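Glaze book, December, batch 19 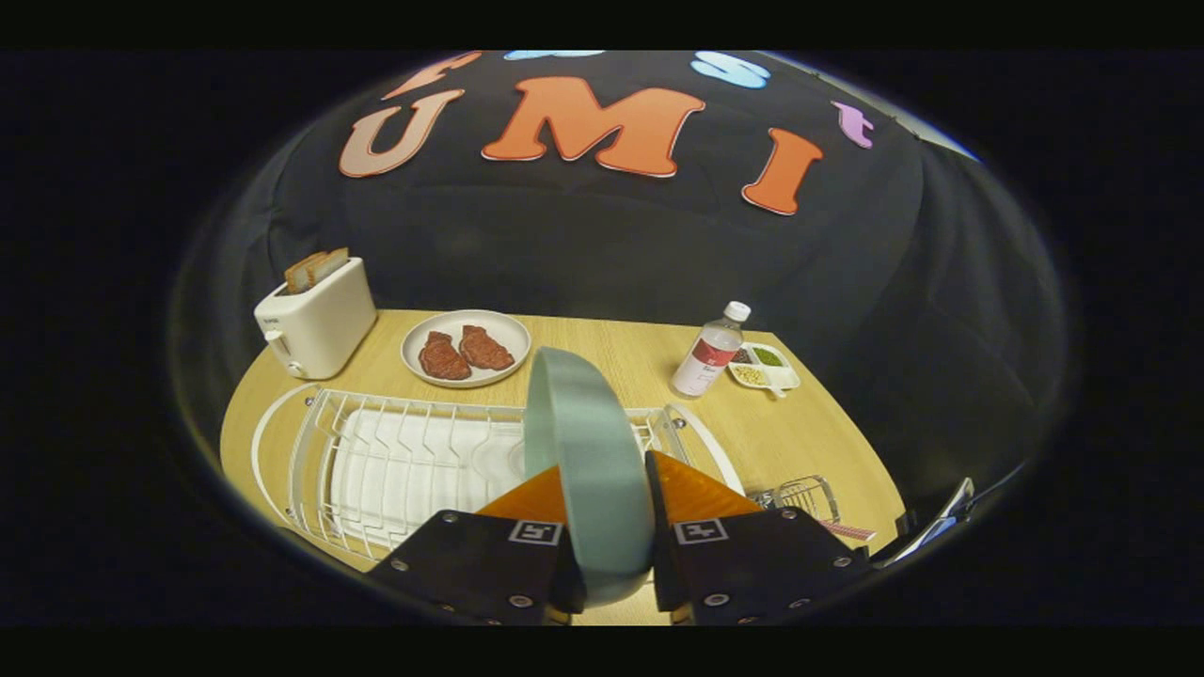 Sage plate on its edge, pale underside forward.

Third go at the Pedley ash recipe. The Vukine frit ran out halfway through weighing, so I topped up from the old tub marked Hrynyshyn, which has been on the shelf longer than the shelf has been on the wall. Same stuff according to the label. We shall see what the label is worth.

Dry mix 600 g, sieved twice. First sieving gave me a spoonful of grit and what I hope was a bristle. Water went in by eye. Yes, I know what the sign above the sink says.

Test tiles dipped for a count of three, except tile 4, when the phone rang. Tile 4 is now the thick one. Please don't copy its timing into the master sheet as a discovery.

Kiln up at 133 an hour to start, which is what the controller had left in it from someone's last firing and I didn't notice until lunch. Leaving it. Elements have 2560 hours on them by the log and sound like it. Relay clicks are getting further apart.

The black we call Biker has settled like concrete again. Half an hour with the drill mixer and it now merely resembles custard. A pinch of Epsom salts next time, or a new bucket and a clear conscience.

To do: reorder frit, clean the scales, find out who has the good sieve. Lid stays shut till morning. Last batch was opened too warm and I'm still hearing it ping.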